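Hafstein G2 parallel gripper: review after 400 hours

We bought two of the Hafstein G2 grippers for the tabletop arms in our kitchenware handling work, and both have now passed 400 hours of use. Short version: good fingers, good mounting, decent price, and a fault in the power-loss behavior that you need to know about before you buy.

What we use it for

Hanging and unhanging mugs, stacking bowls, moving plates between racks. Light loads, lots of repeats, many odd shapes. Before this we had an older Lolport model that was slower and heavier but never gave us trouble of this kind.

Setup

Mounting took less than an hour per arm. The adapter plate fit our wrist flange without shims. The manual is thin on wiring and has the two signal lines swapped in one of the drawings (the table on the next page is correct, go by the table). The software driver installed cleanly. The default speed is too high for crockery and I would turn it down before the first grasp.

Grip

Grip force is adjustable in 100 steps, and the low end is usable, unlike on the Lolport, where anything under a third of full force was guesswork. The finger pads hold glazed ceramic well. They are less good on enamel, where a handle can rotate between the pads if you pick it off center. Softer pads are sold separately. We tried them, they helped, and they wore out faster than the stock set.

The fault

In the first month the gripper on arm two opened by itself in the middle of a lift and dropped a bowl from shoulder height. The log showed no open command. It did show a voltage dip of 14 milliseconds, after which the gripper restarted and ran its homing routine. Homing starts by opening the fingers all the way. The arm controller saw nothing wrong and carried on with the move, holding nothing.

We had five more drops over the next weeks, all of them with the same restart entry. Natnael Adugna swapped the cable, then the power supply, then moved the gripper to the other arm. The drops followed the gripper. The second unit, with a later board, has done it only once.

The manual says the G2 "retains grip on loss of power." With the power fully off, that is true. I pulled the plug on a held mug several times and the fingers stayed shut. The trouble comes when power returns, and the manual says nothing on that point. For light kitchenware it means breakage. For anything heavy, hot or sharp it would be a safety problem, and I would not run this gripper near people with the stock settings.

Support

Hafstein answered in two days and asked for logs. They sent a firmware beta that holds position after a restart and waits for a command before homing. It works, with one catch: if the fingers are closed on something at startup, the position reading is off until you home by hand. That led to our second kind of failure. The gripper reports itself as open when it is a few millimeters short of open, the arm backs away from the rack, and a finger drags the mug handle along the peg. We now check the position after every restart and allow extra clearance on the way out.

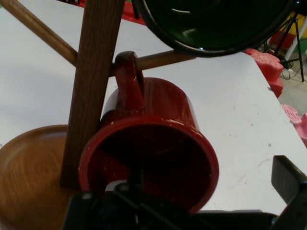 Lensa Wubshet wrote in after an early version of this review went up: We have three of these and saw the same self-opening. The beta firmware fixed two of them. On the third the fault turned out to be the connector at the wrist, which was making poor contact when the last joint turned past a certain angle. Worth wiggling it with the log open before you blame the board. Also, set the arm controller to stop on a gripper restart. The flag exists in the driver but it is off by default.

I checked, and the flag is there, under the fault options. With it on, the arm halts within the same cycle. It should ship turned on. The connector on our bad unit was tight, so I still think that one is the board, and it is going back for exchange.

Price and verdict

We paid 700 per unit, pads not included. At that price I would buy the later board again, with the beta firmware, the stop flag on and the speed turned down. I would not buy a used one without asking for the board revision, which is printed inside the rear cover and means taking out four screws to read it.

Three out of five. I will change the score if the firmware fix comes out of beta.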